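Marker flip

Marker flip is the name we gave on the Pondgate project to a fault where the tracking software gets the tilt of a gripper's square marker wrong, usually for a few frames at a stretch. The position comes out fine, the tilt comes out mirrored, and if you feed that to a robot arm the wrist tries to snap over to match. I first wrote it up on 10/10/2019 and I've been fixing this article ever since, so forgive the patches!

How it happens

A flat square seen nearly straight on looks almost the same whether it leans a little toward you or a little away. The software has to pick one (it scores both and takes the better fit), and when the scores are close a bit of glare or blur can tip it. Then it tips back. On a plot of wrist angle you get a row of fence posts, tall and skinny, and once you've seen a few you'll spot them from across the room.

Small markers are worse than big ones, and fast hands are worse than slow ones. Bright ceiling lights don't help either. We spent most of June blaming the lights, which I regret, as I was the loudest about it.

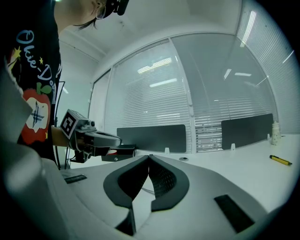 A hand-held gripper with its marker cube tilted toward the viewer.

The Mathias incident

Mathias is our bench arm, and it's the reason anybody cares about this. It was replaying recording 3759, a plain pick-up-and-put-down, when the wrist whipped around partway through the reach and drove a fingertip into the table. The fingertip broke. Leidy Ayala hit the stop button and then, very calmly, asked who had turned off the speed limit. It was me. I'd raised it that morning to get through the queue sooner and never put it back.

The log showed the flip right away: 10 bad frames, all in a row. Our filter was built to throw out single-frame jumps, so a run that long went straight through looking like a real motion. The arm did what it was told, just much too fast for a wrist with a tool on it.

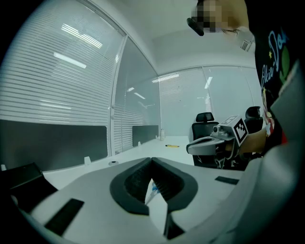

Kálmán Major wrote on the talk page that the filter gets too much of the blame. A replay should never be allowed to command a wrist speed the arm can't safely reach, he said, and he'd want that check in the controller even if the tracking were perfect. He also asked for the word "incident" to stay in the heading, and it has.

What we changed

The speed limit now lives in Brendeo, our replay program, behind a setting the person at the bench can't edit. Brendeo also reads the whole recording before the arm moves and refuses it if the wrist turns faster than a human wrist could. I ran it over 200 old recordings the first evening and it turned down more of them than I'd like to admit (including two of my favorites).

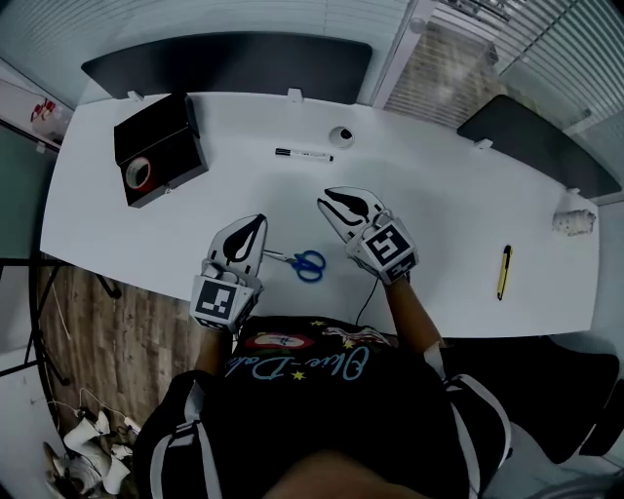 Replay objects are the part I still argue about. A flipped wrist over a sponge costs you a fingertip, maybe, but a flipped wrist holding something sharp is a different kind of afternoon. Plenty of desk work calls for sharp things, like the blue-handled scissors between the two grippers or the yellow utility knife off to the right, and I don't want to give those up. For now anything with a blade gets replayed at the slowest setting, with the bench clear of people and a hand on the stop.

Known gaps

Brendeo catches fast flips only. A slow one, where the tilt drifts over and stays there, still passes. Annunziata Valentini is testing a fix that compares each marker with the gripper's own motion sensor, and I'll add a section when she has results.

See also: Speed limits in Brendeo; Fingertip replacement; Stop button checks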